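Hapeta: entries and jury notes from a small portrait prize

Hi, and thanks for opening the readme first. I put this folder together after the third round of the Hapeta portrait prize, mostly so I could stop digging through my email every time someone asked who was shortlisted and for what. It holds the entry list, the jury's written notes and the wall texts from the show. The portraits themselves aren't in it (the photographers keep all their rights, and I like it that way!).

What's in the folder

entries.csv has one row per submitted portrait, 87 rows in all. The columns are entry number, title, series title if there is one, film or digital, print size in inches, and the round the portrait reached. A blank in the series column means it was sent in as a single picture.

notes.csv is the jury notes, one row per juror per portrait. Samira Mahasneh writes long, Darcy Lowther writes things like "yes" and "hands!!", and I've left both exactly as they came. Please don't average the lengths and tell me something about rigor.

walltexts.txt has the labels for the 40 portraits we hung. Theresia Danzer edited those, so they read a lot better than anything else you'll find here.

How the judging worked

Everybody looked at everything on screen first, without names. Then we asked for prints of the ones that went through, and the jury spent a long Saturday moving them around on the floor at Urkwood, which has the best north light in town and the worst coffee. First prize went to Wiremu Goodwin for a portrait from Greltatness, his series on night-shift bakers. Second went to Brukitz, which is how that photographer signs everything and how they appear in the files. Please leave it that way.

Before you ask, yes, there's a Shona Goodwin in the entries too. She's Wiremu's aunt, she entered on her own, and she made the shortlist with a picture of her neighbor on a porch swing that I still think about.

Things that will trip you up

Print sizes are whatever people typed into the form. Some measured the paper and some measured the picture, and a couple clearly measured the mat. I fixed the ones I could check against a print and marked them with a c in the last column.

Two entries share the title "Mother, June" and they're by different people. Go by the entry number, never the title.

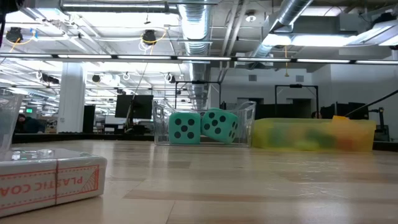
The round column runs from 1 to 3, where 3 means the portrait was hung. I changed my mind on this halfway through, so if you have an older copy where the hung ones say "final," toss it and grab the new one. Also, withdrawn portraits stay in the list with a w next to the round, and their notes are gone because the photographers asked for that.

Using it

Go ahead and use the lists and the notes for teaching, writing, or planning a prize of your own. If you quote a juror, use the name and the whole sentence. For the wall texts, write to Theresia first; she's quick to answer.

Corrections are very welcome, especially misspelled titles. Send me the entry number and the right spelling and I'll get to it on the weekend.

Last updated 11 June 2024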